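Small mesh baskets on the table – yes or no??
Forum: Kitchens & Tidying > Storage
824 views

hashini_s wrote:
ok so quick one. trying to get our big wood table under control, it's the only real work surface we have and it's become a parking lot. Pic

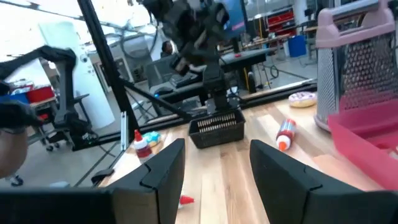
Everything that lives out has to earn its spot, that's the rule I'm going for. So far the only thing I'm happy with is the little black plastic mesh basket. Wooden pieces all lined up in it side by side, tops up, easy to grab. Everything else just sort of drifts. Bottles, grater, pink tray. The toy donut is my niece's, it goes where it wants.

Question is do I buy more baskets or is that just more stuff on the table. Was looking at the Jumton ones, they come in a set of 9 which seems nuts

yiranw wrote:
Don't buy 9 of anything. Get 2, live with it for a month, then decide.
Also use the tray!! It's got raised walls, put the bottles in there. Wipe the tray not the table.

hashini_s wrote:
tray was supposed to be for food prep tho

yiranw wrote:
so get a second tray

hashini_s wrote:
you literally just told me not to buy stuff

yiranw wrote:
lol fair. I said don't buy NINE

Meijer_I wrote:
Going to disagree with the whole thing. Nothing should live on a work table. We had baskets, trays, a spinny thing, the lot. Every time I wanted to roll dough I had to move five things and then they'd end up on the chairs. Put a shelf on the wall, Lindemann does a plain one, and the table stays clear. Takes an evening. Mine's been up since January and I'm never going back.

Haziq C wrote:
renters exist Ineke

Meijer_I wrote:
Then a cart. Same idea. Off the table.

Haziq C wrote:
Cart I'll give you. But with a small kitchen a cart is just a second table you trip over. I'm pro basket. Mesh is good because crumbs fall thru and you can rinse it in the sink. Downside – crumbs fall thru onto the table. So lift it when you wipe, done.

One thing, the squeeze bottle on its side would drive me up the wall. Had one leak overnight like that, sticky ring in the wood and it never fully came out. Stand it up. Nozzle up, cap on.

hashini_s wrote:
the red and white one? it rolls over if you look at it. top heavy or something

Haziq C wrote:
thats what the basket is for! wedge it in a corner

hashini_s wrote:
basket is full of wood

haoran_ding wrote:
Second basket then. Tall one for bottles, low one for the wood bits. Don't mix them, you'll get sauce on the wood and wood smells forever.

Grater: I keep mine inside a cupboard door on a hook, by the handle. Box graters take up way more room than you think and they catch on every dish towel in the house. Unless you use it daily I'd get it off there first, before buying anything.

hashini_s wrote:
I use it maybe twice a week. ok grater can go. honest question what hook, the sticky ones always fall off on me

haoran_ding wrote:
Elell, the metal ones with the wide pad. Clean the door with rubbing alcohol first and leave it overnight before you hang anything. If you hang it right away it'll drop, ask me how I know. Mine has held a year or so.

Meijer_I wrote:
Screws hold longer than a year.

Haziq C wrote:
RENTERS

yiranw wrote:
can we talk about lining things up in rows tho. I did this with my clothespins and it lasted 40 minutes. kids. now they just get dumped in and you know what, still fine. Basket hides the mess from the side. I wouldn't spend time on it

hashini_s wrote:
no I like the rows! it's the one nice thing in there. and they fit more when they're lined up, dumped in they stick out over the rim and snag

haoran_ding wrote:
Agree w/ rows. Takes a minute.

Meijer_I wrote:
I'll say one nice thing, small is right. Big baskets on a table turn into a junk drawer with no front. If you must have them keep them small. Esetti had a shallow black one that's about the size of a loaf pan, don't know if they still make it.

hashini_s wrote:
ok plan. grater on the cupboard door, bottles in one tall basket, tray back to food only, wood stays put. donut stays wherever. Ineke I'm measuring the wall for a shelf too but no promises, have to ask the landlord

Meijer_I wrote:
Ask him for two shelfs.

Haziq C wrote:
post an after pic pls. and stand that bottle up tonight

hashini_s wrote:
going going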